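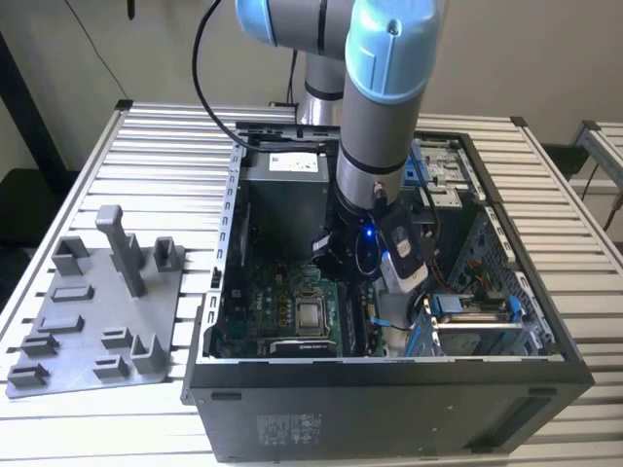 *机械臂与侧放在铝制台面上的黑色台式机箱*

# Triser 系列离心铸造青铜衬套

Zindolier 是一家生产铜合金铸件的工厂,我们的厂区在 Bošković。本页介绍 Triser 系列衬套,它用于低速、重载和润滑条件不太好的场合,例如压力机的导柱、破碎机的偏心部分、船用舵系、水闸的铰点、挖掘设备的销轴连接。如果您需要的是高速精密轴承,请先和我们的技术部门联系,因为本系列对那种用途并不合适。

Triser 衬套可以按毛坯、粗加工件或者成品三种状态供货。多数客户购买粗加工件,然后在自己的车间完成最后的内孔尺寸。

## 关于铸造方法

我们把熔化的青铜倒入旋转的金属模具。在旋转的时候,较重的金属向外壁移动,较轻的夹杂物和气体向内孔移动。冷却以后,内孔表面的一层要用车床去掉,所以您收到的衬套中,工作表面已经不包含这一层。与砂型铸造相比,离心铸造的组织比较细,在压力下漏油的可能性也比较小。

外径较小而长度较大的衬套,我们使用卧式离心机。外径大、高度小的圆环使用立式离心机。立式离心机铸出的内孔会有一点抛物线的形状,上面宽,下面窄,这个差别在报价的时候已经计算到加工余量里,您不需要为它另外付费。

有些客户询问连续铸造的棒料能不能代替离心铸件。对于小尺寸、薄壁、数量多的衬套,连续铸造的棒料常常更便宜,我们也会这样告诉您。本系列的最小外径定为 83 mm,就是考虑到这个原因。

## 尺寸范围

| 项目 | 范围 |
|---|---|
| 最小外径 | 83 mm |
| 最大外径 | 697 mm |
| 最大长度(卧式离心机) | 1674 mm |
| 最小壁厚(粗加工状态) | 8 mm |
| 法兰 | 单侧或双侧,按图纸 |
| 剖分式 | 可以,成对供货 |

最大外径和最大长度不能同时达到。大外径的衬套受到离心机承重的限制,请把外径、内径、长度和法兰尺寸一起发给我们,我们会检查毛坯的重量。超过离心机承重的衬套可以分成两段铸造,在安装时首尾相接。两段之间的接缝位置请由您的设计人员决定,最好避开载荷最大的区域。

壁厚很薄的长衬套在加工以后容易变成椭圆形。这种衬套在自由状态下测量的尺寸和压入座孔以后的尺寸会不一样,所以图纸上请写清楚公差是在哪一种状态下检查的。

## 材料选择

**锡青铜。** 这是本系列的标准材料,适合大部分中等载荷的应用。它的耐磨性好,对轴的表面硬度要求不太高。如果您的询价单没有写材料,我们按锡青铜报价。

**铅锡青铜。** 它比较软,能够容纳一些细小的硬颗粒,在短时间缺油的情况下也不容易咬死。不能用于接触饮用水或者食品的设备。某些国家对含铅的零件有规定,请您在订货之前自己确认。

**铝青铜。** 强度高,在海水中的耐腐蚀性能好。需要硬度较高的轴,润滑也必须比较可靠。用铝青铜直接代替锡青铜,而轴和润滑都不改变,有时会造成轴的损伤,我们不建议这样做。

**高强度黄铜。** 用于载荷很大、移动很慢的位置。滑动速度提高以后,它的表现会明显变差。

每一炉金属在浇注以前取样,用光谱仪检查成分。炉号打在衬套的端面,如果端面还要加工,炉号写在标签上,请您在加工之后自己把它转移到零件上。我们曾经收到一些没有炉号的旧衬套,要求查找材料证明,这种情况我们没有办法帮助。

## 油槽和固体润滑

油槽可以由我们加工。常用的形式有直槽、环形槽、螺旋槽和八字形槽。直槽的两端一般不开通,以便把油留在里面;如果您希望开通,例如为了排出泥沙,请在图纸上标明。油孔应当放在不受力的一侧,或者受力较小的一侧。我们收到的图纸中,有的油孔刚好在受力中心,这时我们会先写信询问,得到答复以后再加工。

对于很难加油的位置,我们提供带石墨塞的型号,名称是 Triser G。在衬套的内壁钻孔,压入石墨塞,然后精加工内孔。石墨塞的排列要保证在运动方向上互相重叠,因此往复运动和旋转运动的排列是不同的。询价的时候请写明运动的形式、行程或者摆动的角度。

Triser G 的内孔交货以后不应当再做大量的切削。如果必须调整尺寸,请用锋利的刀具,每次少量进给,不要使用切削液,用压缩空气把切屑吹干净。珩磨和磨削不可以使用,磨粒会留在石墨里面,以后会磨损轴。

## 与 Trovard 轴套的关系

Trovard 是我们以前的产品名称,它的尺寸使用英制。现在 Trovard 已经不再作为标准品生产,但是图纸还保存着。如果您的设备上装的是 Trovard 轴套,请把外圆或者端面上的编号告诉我们,我们可以用 Triser 的材料按原尺寸制造。编号的最后一个字母表示材料,有时磨损得看不清楚,这时请寄来一小块样品,或者把旧零件整个寄来。

请注意,Trovard 的法兰根部是直角,Triser 的法兰根部有圆角。座孔的入口需要有相应的倒角,否则法兰不能完全贴合。如果您的座孔不能修改,请在订单上写“直角法兰”,我们会按照旧的形状加工,交货时间没有变化。

## 轴和座孔的准备

轴的表面应当光滑,没有螺旋形的车刀痕迹。磨削以后最好再做抛光。轴上如果有油孔或者键槽,它们的边缘必须倒圆。座孔要圆,要干净,入口有倒角。

压入衬套以后,内孔会缩小。缩小的量和壁厚、过盈量、座孔的材料都有关系。铸铁和钢的座孔可以按照通常的方法计算;对于铝合金座孔,或者壁很薄的座孔,请把座孔的外形尺寸也提供给我们,我们计算以后给出建议的内孔尺寸。这项计算不收费。

安装推荐使用压力机和带台阶的芯轴。大尺寸的衬套可以用冷却的方法安装,把衬套放在干冰里,等尺寸缩小以后放入座孔。冷却后的衬套不能用手直接接触,房间里要有良好的通风。衬套进入座孔以后要顶住法兰,直到温度恢复,因为它在回温时可能向外移动一点。

请不要用锤子直接敲打衬套的端面。端面的变形会使边缘的一圈内孔变小,轴就可能卡住。

## 检验和文件

标准供货包括以下内容:

- 化学成分报告,按炉号
- 硬度测量结果
- 外径、内径、长度的尺寸记录
- 外观检查

下面的项目需要在订货时说明,并且单独计价:

- 拉伸试验,试棒从同一炉的铸件上切取
- 着色渗透检查
- 超声检查,只适用于壁厚足够的铸件
- 压力试验
- 第三方检验人员到厂见证

需要见证的订单,请在生产开始以前告诉我们检验人员要看哪一个步骤。已经完成的步骤不能重新进行,除非再铸造一件。

关于外观,内孔的精加工表面不允许有看得见的气孔。粗加工的外圆上允许有少量的小气孔,只要在最后加工的余量以内能够去掉。我们不用焊接的方法修补工作表面。

## 包装和保存

成品衬套涂防锈油,用纸包好,放在木箱里。两个衬套之间有隔板。长衬套水平放置,用木块支撑;薄壁的圆环平放,不能立着放,也不要在上面堆放其他的东西。毛坯和粗加工件没有涂油,表面颜色在运输中可能变暗,这不影响使用。

海运的木箱经过热处理,箱上有标记。如果您的收货地点没有叉车,请提前说明,我们可以分成比较小的箱子,包装费会增加一些。

Triser G 衬套请保存在干燥的地方。石墨塞会吸收水分,长期受潮以后可能出现松动。

## 交货时间

粗加工件的标准交货时间是 8 周,从图纸得到双方确认的那一天开始计算。毛坯会短一些,带石墨塞的型号会长一些,具体时间写在报价单里。我们的离心机每年 2 月停机检修,在这个月份只做机械加工,不做铸造,请安排您的计划时考虑到这一点。

设备停机的紧急订单,我们可以先查看仓库里的毛坯。有时能找到外径稍大、内径稍小的毛坯,多切掉一些金属就可以使用。这样您会多付一部分材料的费用,但是可以省去等待铸造的时间。切下来的铜屑由我们收回,价格按照重量从发票中扣除。

## 询价时请提供

1. 图纸,PDF 格式就可以;如果有油槽,最好也提供三维文件
2. 材料名称,或者旧零件的材料证明
3. 供货状态:毛坯、粗加工件、成品
4. 数量,以及是否分批交货
5. 轴的材料和硬度
6. 载荷、速度、运动形式
7. 润滑的方式,以及加油的间隔
8. 工作温度,是否接触水、泥沙或者化学品
9. 需要的检验文件

没有图纸也可以询价。请测量旧衬套没有磨损的部分,通常是油槽以外的两端,并且同时测量座孔和轴的直径。只测量旧衬套的内孔是不够的,它可能已经磨大了很多。

我们对单件订单和批量订单都接受。单件订单要承担模具准备的费用,所以单价比较高;如果您在一段时间内还需要同样的衬套,可以请我们同时报出两种数量的价格,比较以后再决定。

报价单上的价格包含包装,不包含运费。铜的价格变化比较大,所以每份报价单都写有有效日期,过期以后请让我们重新确认。

## 退换

尺寸或者材料与确认的图纸不一致,由我们重新制造,并承担来回的运费。请在安装以前检查衬套,已经压入座孔的衬套很难判断原来的尺寸。为客户图纸制造的零件,没有质量问题时不能退货。收货时如果木箱已经损坏,请先拍照,并让运输公司在单据上注明,然后再打开箱子。

相关产品:Triser 平板滑块、Triser 止推垫圈、Triser G 球面衬套。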